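Building a Two-Arm Dish Handling Cell in a Shared Workshop, Part 3: Table, Tray and First Grasps

By Killian Caron
Posted 5 February 2020

Part 2 ended with both arms bolted down and talking to the computer. In this part we set up the inside of the cell and teach the arms to pick up plates, bowls and cups. You need a finished frame, two working arms and some dishes you don't mind chipping.

Step 1. Square up the front rail

Both arms mount to the same aluminum extrusion at the front of the table. Slide the black mounting plates to their marks, snug the bolts, then measure from each plate to the corner post on its side. When the two numbers agree, tighten everything. Run each arm through its full reach at low speed and watch the cables. Leave a loop big enough that nothing pulls tight when the wrist turns inward.

With the plates set correctly, both grippers can meet over the tray and work on the same dish.
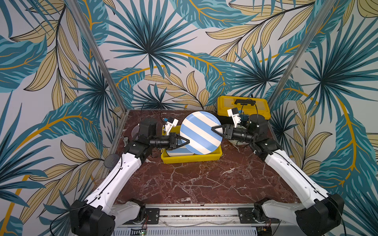

Step 2. Place the tray

We use a shallow yellow plastic tray as the work area. Bright yellow is easy to separate from the dark red marble pattern of the table, and the low rim gives a plate something to lean on. Set it in the middle of the table, within reach of both arms, and mark its corners with small pieces of tape. If the tray gets bumped you can put it back without recalibrating.

Bouchra El Fassi put up the leaf wallpaper in December. It looks busy, but the fixed texture helps the wrist cameras hold their position estimate. Plain white panels gave us more drift.

Step 3. Check the wrist cameras

Open the view from each wrist camera with the gripper over the tray. Both of that arm's fingertips should show at the bottom of the picture. If only one does, loosen the bracket and rotate the camera until you have the pair. Then bring the other arm in with a dish and make sure it stays in focus.
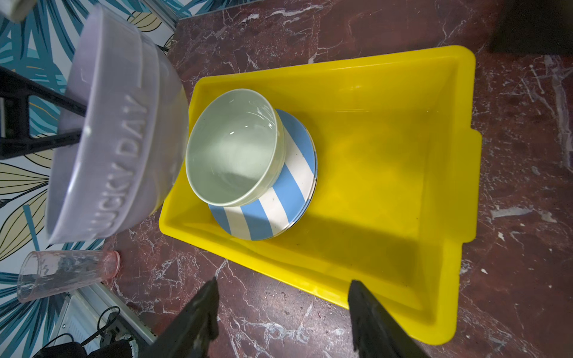 Wrist camera view with a bowl in the other gripper. The plate and the mint-green bowl are in the tray.

Step 4. Grasp a plate by the rim

Start with plates. Bring the fingers in with one on each side of the rim and close slowly. We set the closing force to 50 in the Fluritz control panel, on its own scale, and went down from there for thinner plates. Lift just enough to clear the floor of the tray and hold for 2 seconds before moving on.

Patterned plates are worth including. Our first detector was trained on plain ones and it broke a printed plate into several small objects. 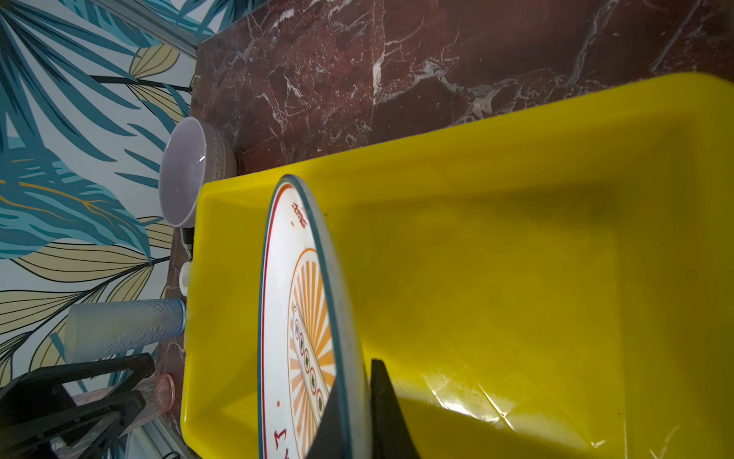
If the plate swings when you lift it, the grip is too far from the center line. Open, back off, move the wrist and try again. Don't fix a swinging plate by adding force. Régis Fleury did that with one of the older ones and we swept up the pieces.

Step 5. Add cups and use both arms

Run one arm at a time until each is reliable, then start both together. Give the left arm the plate and the right arm the cup. Clear cups are the hardest, so begin with a colored one. Keep the wrists apart in software with a minimum distance, and keep a hand on the stop button for the first runs.
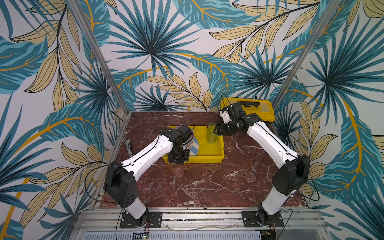
We recorded 107 runs this way before changing anything. Save the joint positions along with the video, and write down which dishes were out for each run. Oľga Polák keeps ours in a plain spreadsheet with a column for notes.

Part 4 covers sorting the dishes into a rack and the wiring changes we made at the bases.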